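From: Abdelghani Mansour
To: Flomau kitchen list
Date: Jan 8, 2018
Subject: Re: [flomau] placemats, which size?

Zihan Ding wrote:
> I can still order from Gouveia. Is the woven
> straw one big enough for a plate and a glass?

Dear Zihan,

I have one on my table now, so I tried it with cereal and rice.

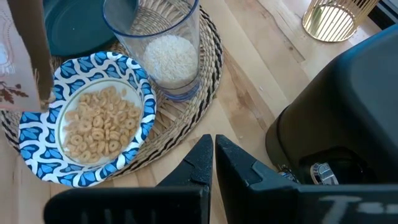 Straw mat with the blue-and-white plate and the tumbler

For me the size is good – both have their place. I like very much the black stitches in the outer part. Please put me down for 14 of the same model. I can pay on Friday.

Best regards,
Abdelghani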